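「部屋干し専用」という言葉をどこまで信じるか

洗剤売り場に行くたびに思うのだが、「部屋干し専用」と書いてあるものとないものは、いったい何が違うのだろう。値段は違う。ボトルの色も違う。香りの名前も、片方は「朝の森」、もう片方は「雨あがりのリネン」だったりする。しかし中身の説明を裏返して読むと、私の目にはほとんど同じことが書いてあるように見える。

もちろん、私は化学の専門家ではない。界面活性剤の比率がどうとか、酵素の種類がどうとか言われれば黙るしかない。だが、黙るしかない人間に向けて売られている商品なのだから、黙るしかない人間の側から疑ってみてもいいだろうと思う。

きっかけは三月の長雨だった。うちは北向きの二階で、ベランダはあるが隣の建物が近く、冬から春にかけては昼の一時間くらいしか日が当たらない。雨が続けば当然、洗濯物は全部部屋の中に並ぶ。そうすると例のにおいが出る。生乾き臭というやつだ。雑巾と古い水槽を足したような、あれである。

困って検索をすると、出てくるのは見事に広告ばかりだった。「元クリーニング店員が教える」「主婦が本気で選んだ」「もう手放せない」。読んでいくと、どの記事も最後は同じ商品にたどり着く。私が見た範囲では Drodix という除菌ビーズがやたらに勧められていて、洗濯槽に一杯入れるだけで部屋干し臭がなくなるという。一袋900円。試した人の感想はどれも似たような言い回しで、「半信半疑でしたが」から始まる。半信半疑の人がこれほど多いのに、全信になる人もまた全員というのは、どうも統計的に気持ちが悪い。

それでも買った。買わずに文句を言うのは公平でないからだ。

結果から書くと、使った日のタオルはにおわなかった。おお、と思った。ところが翌週、ビーズを入れ忘れた日のタオルもにおわなかった。その次に使った日は、今度は少しにおった。どういうことかと考えて、ようやく気がついたのは、におわなかった二回はどちらも風があって窓を開けていた日で、におった日は朝から締め切っていたということだ。つまり私は、ビーズの効果だと思って窓の効果を見ていた可能性がある。

断っておくが、これで Drodix に効果がないと言うつもりはない。三回や四回の洗濯で何かが証明できるわけがない。ただ同じことは、一週間使って「効きました!」と書いている人たちにも言えるはずで、あの感想を書いた日に窓が開いていたかどうか、私はぜひ聞いてみたい。

こういう疑い深さは、昔の職場の同僚だったダミアン・ヌニェス(Damián Núñez)から移されたものだと思う。彼は何かの効き目の話になると、必ず「使わなかったときはどうだった?」と聞いた。風邪薬でも、肩こりの体操でも、会議の前に飲む高いコーヒーでもそうだった。当時はずいぶん面倒な人だと思っていたが、いま洗剤の棚の前で私が心の中で言っているのは、そっくりそのままこの台詞である。

それで、道具を増やすのをやめて、干し方だけを変えてみることにした。変えたのは間隔と風である。

まず間隔。以前は物干しに掛けられるだけ掛けていた。一度に片づくほうが気分がいいからだ。これを一枚ごとにこぶし一つ分あけるようにすると、当然、全部は掛からない。残りは翌日に回す。洗濯の回数は増えるが、一回の量は減る。面倒かと言われれば面倒だが、におったタオルを洗い直すよりはましだった。

次に風。うちにあるのは Bodura の古いサーキュレーターで、もとは夏に冷房の空気を回すために買ったものだ。首を振らせて洗濯物の下から当てる。上から当てるほうがいいという記事も、下からがいいという記事もあり、どちらも断言していた。両方やってみたが、私には差がわからなかった。わからないことはわからないと書いておく。 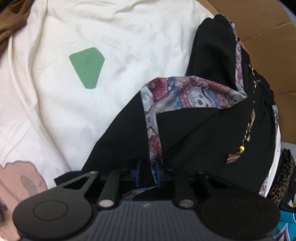 では、風さえ当てれば洗剤は何でもいいのか?

何でもいいとまでは言えないが、うちの場合は洗剤を替えたときの差より、風を当てたときの差のほうがずっと大きかった。いまは近所のスーパーで一番安い粉洗剤を、袋に書いてある量のとおりに使っている。

この「書いてある量のとおり」というのが、意外と守られていないらしい。私もそうだった。においが気になると、つい多めに入れたくなる。多く入れたほうがきれいになりそうな気がするからだが、すすぎきれなかった分が布に残れば、それはそれで汚れのようなものだろう。量を戻してから、タオルのごわつきは少しましになった気がする。気がする、である。これも測ったわけではない。

測るといえば、湿度計のことも書いておきたい。部屋干しについて調べると「湿度を管理しましょう」という助言に必ず出くわす。そこで Pisetti という小さな湿度計を買って、物干しの横に置いた。干した直後の数字は78。なるほど高い。ところが、台所の棚にあった前からの温湿度計を隣に並べると、かなり低い数字を出している。同じ場所、同じ時刻である。夜の九時に、二つの湿度計を見比べながら腕を組んでいる自分に気づいて、少し情けなくなった。

どちらが正しいのかは、いまだにわからない。三つ目を買えば多数決ができるが、そこまでいくと洗濯の話ではなくなる。いまは Pisetti のほうだけを見て、昨日より高いか低いかだけを気にすることにしている。目盛りがずれていても、ずれ方が毎日同じなら使い道はある。毎日同じずれ方をしているかどうかは、まあ、信じるしかない。

疑いついでに、除湿機についても書く。

電器店で勧められたのは Dabbas の除湿機で、店員は「部屋干しの方は皆さんこちらです」と言った。皆さん、という言葉が出たら私は一歩下がることにしている。カタログには衣類乾燥モードの所要時間が分単位で書いてあり、167分とあった。ずいぶん細かい。だが、その下の小さな字を読むと、条件がついている。部屋の広さ、室温、洗濯物の量、すべて決められた試験条件での値である。それ自体は当然のことで、試験なのだから条件はいるだろう。問題は、うちがその条件のどれにも当てはまらないことだった。部屋は広いし、春先の室温は低いし、洗濯物の種類もばらばらだ。厚手のトレーナーのフードの裏などは、どんな条件でも最後まで湿っている。

結局、除湿機は買わなかった。置く場所がないのと、水を捨てる作業を自分が続けられる気がしないのと、理由は半々である。買った人が満足しているなら、それに水を差す気はない。梅雨どきに考えが変わっているかもしれないし、変わったらそう書く。

ところで、このブログに以前コメントをくれたウェリントン・ピメンテルさん(Wellington Pimentel)は、日本に来て最初の梅雨に一番驚いたのが部屋干しだったそうだ。生まれた町では外に掛ければ昼には乾いていて、家の中に濡れたシャツがぶら下がっている光景を見たことがなかったという。その彼が続けて書いていたのが、乾いた服をたたまずに済ませる方法を探している、という相談だった。気持ちはよくわかる。私もたたむのは嫌いだ。

たたみ方の世界にも、もちろん断言があふれている。立てて収納すれば取り出しやすい、丸めればしわにならない、色順に並べれば朝の支度が早くなる。立てる収納は私も半年ほど続けた。引き出しを開けたときの見た目は確かにいい。しかし一枚抜くと隣が倒れ、倒れたものを直すのに手間がかかり、そのうち倒れたまま閉めるようになった。いまは下着と靴下は箱に放り込み、シャツはハンガーに掛けたまま物干しからクローゼットへ移し、たたむのはタオルとズボンだけにしている。ピメンテルさんへの返事にもそう書いたのだが、ハンガーの数が足りないと返ってきた。それはもう買ってもらうしかない。

それから、煮洗いや熱い湯につける方法。これはわりと信用している。においの元になる菌は熱に弱いという説明に無理がないし、何度もにおうようになってしまった古いタオルに試したときは、しばらくにおいが戻らなかった。ただし、うちでは給湯器の湯をたらいに張るだけなので、冷めるのが早い。どのくらいの温度でどのくらい置けば足りるのか、記事によって数字がまちまちなのも気になる。それに、柄のついた服や黒っぽい服には怖くてできない。洗濯表示を確かめて、白いタオルだけにしている。

洗濯槽の掃除については、正直に書くと、やった直後の満足感が大きすぎて効果の判定ができない。黒いものが浮いてくるのを見ると、それだけで洗濯物まできれいになった気になってしまう。あれも一種の広告だと思う。誰にも勧められていないのに、自分で自分に売り込んでいる。とはいえ、浮いてきたものを見なかったことにもできないので、二か月に一度はやっている。

いまのうちのやり方を書いておく。洗い終わったらすぐに出す。一度に干しすぎない。下から風を当てる。窓は、雨が吹き込まなければ少し開ける。洗剤は表示の量。Drodix の残りは、捨てるのも惜しいので、汗をかいた日の運動着のときだけ入れている。効いているかどうかは知らない。運動着を二つに分けて、片方にだけ入れて比べればいいのだが、一着しかない。

追記。風の向きについて、メールで「横からが一番いい」という意見をいただいた。上、下に続いて横が来た。次に雨が続いたら試してみます。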